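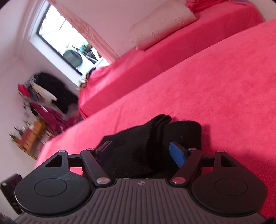 *Black sock, ribbed cuff, folded.*

Gunnel Wallin is already talking when I get the recorder on, so the first minute is lost. Something about toes. We're in the back kitchen of her house in Enddale, coffee on, radio on, she turns off one and not the other.

She worked at Paltstead Hosiery from the age of 17 until it shut. Started in the mending room. Ended up running the knitting floor, which she says was mostly a matter of hearing.

"You could tell a bad needle from the door," she says. "It ticks. Everybody else hears a big roar and you hear the tick. My husband used to say I listened to him the same way."

What did the floor look like? She shrugs. Long, low, green paint to shoulder height. The machines were 186-needle for the work socks and she doesn't care to talk about the finer ones, those were upstairs and upstairs was a different country. Upstairs had a window that opened.

I ask about the toes again. She gets up, comes back with a sock of her own, turns it inside out on the table.

"There. That ridge. That's what people complain about. We closed them by hand, linking, stitch onto point, stitch onto point, and you didn't feel a thing in your shoe. Took a girl months to learn it. Some never did, their eyes went funny. Then they brought in the seamer and you had the ridge and it was four times as fast, so." She doesn't finish that one.

Linking was piece work, paid by the dozen. A dozen meant 12 pairs and not 12 socks, and new girls got caught by that in their first pay packet. She got caught herself. Cried in the coat room. It was Ulla Torvik who came in and found her, and Ulla who showed her how to keep a tally in chalk on the underside of the bench where the foreman didnt look.

"Ulla's on the phone to me every night still. She'll want to know what you asked."

The best years, by her account, were the ones with the railway order. Plain black, heavy leg, reinforced heel. Same sock all winter long. Didn't people get sick of it? "Oh, you'd go home and see black when you shut your eyes. Black's awful to mend. You can't find the stitch. We had lamps for it, on an arm, and they burned your forehead." She pushes her hair back to show me. I can't see anything. She says it's faded.

The best week they ever had was 2240 pairs off her floor alone. There was cake. The cake was bad.

Closing, she's quicker about. A meeting in the canteen, December, four in the afternoon and dark already. A man she had never seen read from a sheet. The yarn in the store was sold by weight and the machines went on trucks. She thinks to a firm called Alhassan, but Märta Forsberg from the office always said scrap, and the two of them have been disagreeing about it ever since. I haven't been able to check.

She took one thing. A linking dial, brass, size of a dinner plate, points all round the rim. It hangs by the back door and her grandchildren hang keys on it. "Wrong, but what else would I do with it."

Does she buy socks now? Face. Yes, of course, everyone does. She turns them over in the shop first, stretches the cuff with both thumbs, looks at the heel. If the rib doesn't jump back she puts them down. She has embarassed her daughter doing this in several towns.

"The cuff goes first. People think it's the heel. Heel you can darn. Once the cuff's gone it's down in your boot all day and there's no saving it."

And darning, does she still? There's a tin on the windowsill, wool wound on cards, a wooden mushroom with a crack in it. She picks up the mushroom, puts it down. She does the neighbors' now and then. Won't take money. Took a salmon once.

Phone rings in the hall. Ten past seven. "That'll be Ulla," she says, and she's gone.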